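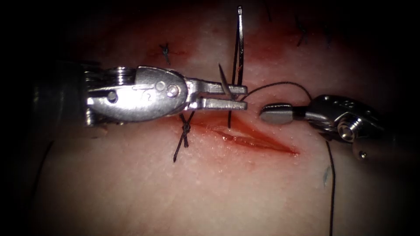 Stitching practice is back at Lesdale, and the waiting list is already silly

Friday, July 1, 2022

I went along to the first of the summer suturing sessions in the Kordestani rooms this week, mostly meaning to stay for a cup of coffee and get a quote or two for the Unis newsletter, and I ended up staying until they were wiping down the benches. I'm not medical. I can sew a button on if you give me a good reason. But I had no idea how absorbing it is to watch somebody close a cut slowly and properly, and I've been boring my family with it ever since.

Quick facts first, for those of you who only read the top of these things. The sessions run right through the summer, there are 14 places at each one, and 83 people have put their names down. So yes, more dates are being added, and I'll get to those at the end.

Parvaneh Hashemi is running them again. She spent years teaching wound closure before she came to Lesdale, and she talks about needles the way my uncle talks about fishing rods. Everyone works on a pad with an incision in it, and the first 30 minutes go on nothing but the needle. Where to hold it, how far back from the point, which way the curve should be facing when it goes in. Only after that does anybody get to pull a thread through and start thinking about knots.

I thought that sounded like a long time to spend on holding something. Then I had a go with a spare needle and I take it all back! It's curved, so it wants to travel in an arc, and every instinct I have from mending jeans tells me to shove it straight ahead. If you do that, it skids sideways or comes up somewhere you didn't plan. You have to turn it through and let the curve do the traveling. Parvaneh had me do it over and over in the air, like conducting a very small orchestra, before she'd let me anywhere near a pad.

"Everybody wants to tie," she told me. "The tying is the fun part. But if the bite is crooked, you've just tied a lovely knot on top of a crooked bite."

The bite, I learned, is the amount of tissue the needle picks up on each side of the cut. You want it the same on both sides so the edges come together level. When they don't, one lip rides up over the other, and it looks exactly like a badly buttoned shirt. I saw a fair bit of that early in the evening (mine was the worst, and I was a guest, so I didn't have to leave it on show).

The thread is the other thing I hadn't thought about. It's dark and fine and it gets everywhere. There's the end you're pulling, and the short end you're supposed to leave alone, and then whatever is left over from the stitch before. Lose track of which is which and you find yourself carefully tightening something that isn't attached to anything. Kianoush Bagheri, who was at the bench nearest the door and very patient about me leaning over, reckoned the thread had taken up more of the evening than the needle had. Kianoush is in the second year and did one of these sessions last September.

"I practiced at home with a banana," Kianoush said. "The banana doesn't tell you when you're pulling too hard. It just goes brown the next day."

Pulling too hard is the classic beginner's mistake, apparently. You want the edges of the cut to touch and no more. Haul on it and the skin puckers up between the stitches, and on a real person that means a sore, pinched wound and a worse scar. Parvaneh goes from bench to bench saying "kiss, don't squash," and by the end of the night people were saying it to each other, and then to me over the coffee cups.
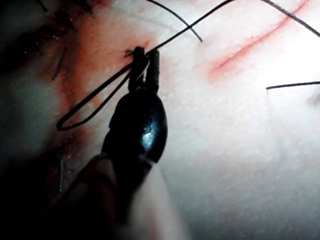
Black suture thread held close to where it meets the pad, with a long loop hanging to one side.

I asked about the loop, because I kept wanting somebody to tidy it up. It looks like a tangle waiting to happen! Parvaneh says a bit of loose thread is nothing to be scared of as long as you know where it goes, and that people who fuss with it are the ones who end up with a real knot in the wrong place. She'd sooner see a learner stop, look at both ends, and then carry on.

She's also very firm about where you take hold. Grip thread by its tail, the bit that will be trimmed off anyway, and you can be as clumsy as you like. Grip the needle right at the point and you'll blunt it. I asked what happens if you do blunt it, and she handed me one that somebody had ruined earlier and let me try it. It was like pushing a knitting needle through a grapefruit.

On to the supplies, which a couple of you asked about after the spring write-up. Clenix is providing the thread and the pads this summer, so there's no materials charge for students, and the deposit is returned when you show up. Pads get used on both sides where possible. By the second half of the session most of them have had a hard life, and Parvaneh likes it that way. She says closing a nice clean cut on a brand-new pad teaches you very little about closing the one next to three old ones.

If you have a place, please trim your thread to 12 inches before you start. It was the one thing everybody got told off for. A longer piece feels like a bargain, but you spend the whole time dragging the extra length through, and it catches on your sleeve, your neighbor's sleeve and the edge of the tray. Short sleeves or rolled ones, please, and tie your hair back. Used needles go in the sharps tub on the end bench and nowhere else. One turned up on the floor in the spring, and I'm told the speech that followed was memorable.

People were still at it when the session was supposed to be over. I'd expected a rush for the door, the weather being what it was, but there was a lot of "just let me finish this one." Kianoush finished a row that even I could tell was good, all sitting level with the knots off to the same side, and then Parvaneh came by and asked for the second one to be taken out and done again. Out it came. The new one was better, too, although I'd have been perfectly happy with the old one in my own arm.

Now, the new dates. Two more evenings are going in before the break, and the course then picks up again in September with the same setup in the same rooms. Anyone already on the waiting list will be offered those places first, in the order they signed up, so there's no need to sign up a second time (a few of you have, and it doesn't move you up). If you're offered a place and can't make it, please say so quickly so it can go to the next person.

There's also talk of an afternoon for people who just want to keep their hand in, no teaching, bring your own coffee. Parvaneh is keen. It depends on whether the Kordestani rooms are free and whether Clenix can stretch to more pads, and I'll put it in the newsletter once I hear either way.

Sign-up is at the Unis desk as usual. I've put my own name down for the beginners' evening, at the very bottom of the list, and I've bought bananas.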